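Keep the Small Stuff Standing

Sun 15 January

I spent a good part of last winter walking between hay barns, and I want to tell you why I think you should do the same where you live.

Likholm is not a place people travel to for its buildings. It has one street with shops, a church with a stubby tower, and then fields, going down toward the creek on one side and up into the woods on the other. But once you start looking at the edges of those fields, you find that the whole township is full of little structures put up by people who needed them. Spring houses. Corn cribs. A smokehouse with a door so low I hit my head on it twice in the same visit. Two stone watering troughs fed by a pipe that somebody's great-grandfather laid, and a communal bake oven out past the Luik road that has a young ash tree growing through its back wall.

I love these things! I love them more than the church, if I'm being truthful, and I like the church very much. The church was built to be admired. The spring house on the Luik road was built to keep milk from going sour, and whoever built it still took the trouble to lay the doorway arch in alternating light and dark stone. There was no money in that and no bishop coming to see it. Somebody simply thought a doorway should look like that.

My argument is a simple one. We spend our preservation money in the wrong order. The big listed buildings get a grant, then a second grant to repair what the first one covered up, and then a sign. The small ones get nothing, usually because they aren't on any list at all, and they aren't on a list because no one has been paid to walk out and look at them. By the time someone does, there's a hump in the grass with nettles on it.

The sums involved are tiny. A bake oven needs a roof. That's nearly the whole of it. Keep the rain out of the vault and the vault will stand for another lifetime, and a roof for a structure that size is a weekend's work plus a load of slates, which you can often get for the hauling if you ask at the right farm. Compare that with what it costs to scaffold a tower. I'm not saying the tower should be left to fall down. I'm saying that for the price of the scaffolding alone, before a single mason has climbed it, we could put roofs on every oven and spring house in the township and still have something left over for the troughs. 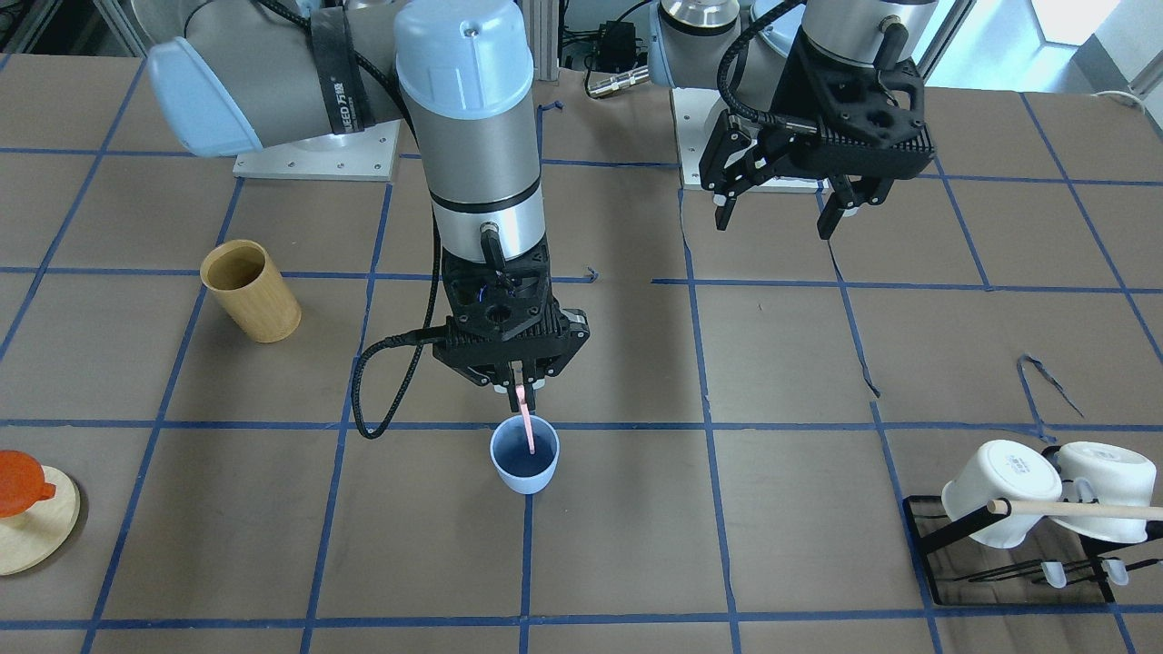 Kwan-ho Tai wrote to me after I first made this case in the township newsletter, and his answer was that I had the roofs right and the reason wrong. A bake oven with a new roof and no fire in it, he said, is a garden ornament, and in 54 years of living here he had seen plenty of things saved and then forgotten all over again. His mother baked in the Luik road oven. He would sooner see one oven lit every month than a dozen of them kept tidy for visitors.

I've thought about that letter a great deal, and I've come most of the way over to his side. Use is what keeps a building alive. You can see it plainly at Kokura, the old dairy farm up on the ridge, where the family never stopped using the washhouse. They don't wash sheets in it, of course. They rinse potatoes and boots and once, memorably, a calf. But because they're in there every week, they notice when a slate slips, and somebody goes up the ladder. There has never been a restoration campaign at Kokura. There has never been a need for one.

Where I still disagree with him is on the order of things. You can't light a fire in a heap. Put the roof on first, even if you have no plan at all for what comes next, and you've bought yourself twenty or thirty years in which someone can have the good idea. Take the roof away and you've made the decision for everyone who comes after you.

And people do have the good idea! That's what has surprised me most. When the brush was cleared from the troughs below the church, all anyone meant to do was stop the roots from pushing the stones apart. By April there were horses drinking there again, and the kids from the riding club had worked out that the flat stone at the end makes a decent mounting block. There is now a bench. I don't know who put the bench there and I've decided not to ask.

The same thing happened, in a bigger way, with the singing. Some of you will know Sonura, our choir, which started out as eleven people in a kitchen and now has 21 members on a good night. They were looking for somewhere to practice while the parish hall floor was being replaced, and one of the altos suggested the empty threshing barn on the Hollow Lane. I don't think anybody expected much. It has a dirt floor and a pair of doors you have to lift to close. But the sound in there is wonderful, warm and close, with the timber taking the sharpness off the high notes, and when the hall floor was finished they went back to it and missed the barn so badly that they now sing there all summer long.

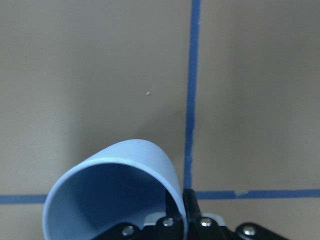 What a barn like that needs from the rest of us is mostly permission. The owner was willing from the start. The trouble came with the insurance, and then with a rule about assembly in agricultural buildings that was written with much larger crowds in mind, and then with the question of whether a string of lights counts as an electrical installation. It took 3 meetings to get through all that. A lot of good people would have given up after the first one, and I wouldn't have blamed them.

So if anyone on the township board is reading, my request is a modest one. Give the small buildings a category of their own. Let an owner mend a spring house roof without filing the same forms you'd file to alter a courthouse. Let a choir sing in a barn on a one-page agreement. Keep a little money back every year - I mean a little, less than we spend on road salt in a mild winter - and let people apply for it with a photograph and a list of materials.

And get them written down. This is the part anyone can do, and it's a joy. Pick a lane you know well, go in the cold months when the leaves are off, and take an older person with you if you can find one who's willing. I've had whole afternoons like that. You stop at a gap in a wall, and the person beside you says there used to be a sheep wash here, and then you're both on your hands and knees pulling back ivy, and there it is, the curb of it, as neat as the day it was set. Then they remember who owned the sheep, and who he married, and the quarrel over the water, and you had better have brought a notebook.

I know what some of my neighbors will say, because they've said it to me already. They say old sheds are old sheds, that farms have always knocked things down when they were done with them, and that there's something precious about getting sentimental over a corn crib. I do understand that. The people who built these places were not sentimental at all, and they would have pulled the stones out of a dead oven without a second thought if they'd needed a pigsty. Several of the pigsties here are made of exactly that.

But they were pulling down one oven in a landscape full of ovens. They knew how to build another, and so did the fellow next door. We don't have that excuse. When the vault on the Luik road goes, I'm not sure there is anyone left in Likholm who could turn a new one, though there are a couple of people who could learn it from the old one while it stands. An oven is a set of instructions, if you know how to look. You can see which stones went in first, and how the mouth was narrowed to hold the heat, and where the builder ran out of good clay and made do with the yellow stuff from the creek bank.

There's also the plain fact that these buildings make people happy. I've watched visitors walk through our church in polite silence and then spend half an hour laughing over the two-seater outhouse behind the old schoolhouse. They ask questions about it. They tell you about their grandmother's. A small building lets people in, probably because there's no wrong way to look at it, and they leave talking to each other.

The ash tree in the bake oven is coming out as soon as the ground firms up. We have slates, we have a borrowed trailer, and we have lime enough for the back wall if we're careful with it. Mr. Tai has been asked to light the first fire and has said he'll do it on the condition that there's a second one a month later, and a third one after that. I said yes on behalf of everybody. If you'd like to help carry slates, the gate is the green one just past the bridge, and you should wear boots you don't care about.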